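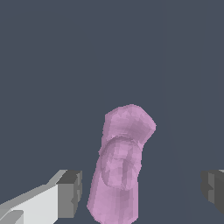
Wrist view in the simulator, pink mesh between the open fingers, no contact.

March, 7:40 in the morning

Back on the grasp centering problem. The planner still puts the pink part nearer the left finger than the right. Samran Chaimongkol looked at the same view yesterday and said it was good enough to close on. In the simulator it probably is. The fingers come in at matched speed, the left one arrives first, and the contact solver shoves the part sideways until the right one meets it. With a part that light the shove costs nothing and the episode gets scored as a success. I don't want to train anything on that.

Spent the first hour ruling out the renderer. I had a suspicion that the camera offset in the Wivora config was stale and that the gap on the right looked wide only from the wrist. Dumped the transforms for the tool frame, both finger pads and the object, and measured in the tool frame with no camera involved. The error is there: 21 mm between the midpoint of the pads and the axis of the shaft at pad height. So the view is telling the truth and the camera config can stay as it is.

Next suspect was the object frame. The mesh is faceted, broad at the cap, narrower under it, and the whole thing leans. Whoever exported it put the origin at the centroid of the bounding box. For a straight cylinder that would be fine. For a leaning shape with a cap that sticks out to the right, the box center lands off the shaft, and the planner aims at the box center because that is what it is given. I checked by spawning the mesh upright with the lean removed and the error dropped to 8 mm. It did not drop to zero, so the origin is most of the fault and something else has the rest.

10:15

Wrote a small tool that slices the mesh at pad height and fits an ellipse to the section. The grasp target becomes the center of the ellipse, and the closing direction is set along the short axis. The fit takes 40 ms per call in Python, too slow to run inside the sampling loop and fine once per reset. Cached it on the object handle with the slice height as the key. If the approach height changes by more than 2 mm the cache is dropped and the fit runs again.

One annoyance: the surface around the oval on the front is a separate shell that was never merged with the body. The slicer returned two loops at some heights and I was fitting an ellipse to both. Now it keeps the longer loop and logs a warning. I should fix the mesh itself, but it is shared with the Dimetti tasks and I would have to rerun their baselines. Left a note in the asset folder.

12:30

Lunch at the desk. Read through the controller while eating and found what looks like the remaining 8 mm. The planner solves for the wrist pose, then the path is resampled at a fixed time step, and the resampler discards the last waypoint when the segment is shorter than one step. The arm stops at the second-to-last waypoint and reports that it reached the goal, as the goal tolerance is set to 10 mm in the Zuccaro defaults. Set the tolerance to 1 mm and got a timeout on the first run, as expected. Patched the resampler to always append the final waypoint and the timeout went away.

It is an old bug. The commit that introduced it has my name on it.

3:05 in the afternoon

Ran 800 resets with both fixes in, random yaw, lean drawn from the same range as before. Offset at pad height before closing:

Median 0.9 mm
Worst 3.4 mm
Failed plans 25

The failed plans all sit at the same end of the yaw range, where the short axis of the section asks the wrist to turn past its joint limit. The ellipse gives the same grasp at half a turn, so the planner should try both and take the one it can reach. At present it takes the first and gives up. That is a one-line change in principle. In practice the goal sampler takes a single pose and the type is baked into three function signatures.

Also changed the success check. It used to look only at whether the part was held at the end. It now records the time of first contact on each pad and rejects the episode if the difference is over 30 ms. Samran objected that the real gripper will never be that even. Fair. I made the limit a parameter and kept mine as the default for data generation. He can loosen it for evaluation.

5:50

Goal sampler now accepts a list. Reran only the failed seeds and all of them plan. Have not rerun the full set, and should do so before believing it, as the planner can now choose the flipped pose in cases that used to work and I don't know what that does to the cable model on the wrist.

Plain background is still on for these runs. Samran wants textures back before anything goes to the perception side, and the flat gray is certainly too kind to the segmentation. The mask edge is jagged along the left of the shaft even so. That looks like the low render resolution. Will try doubling it and see what happens to frame time.

Tomorrow:
Full rerun with the list sampler.
Merge the shells on a copy of the mesh, compare slices against the original.
Move the slice code out of my scratch folder and into the Broditz tools, with a test for the two-loop case.
Ask Samran which contact limit he used for his numbers last month.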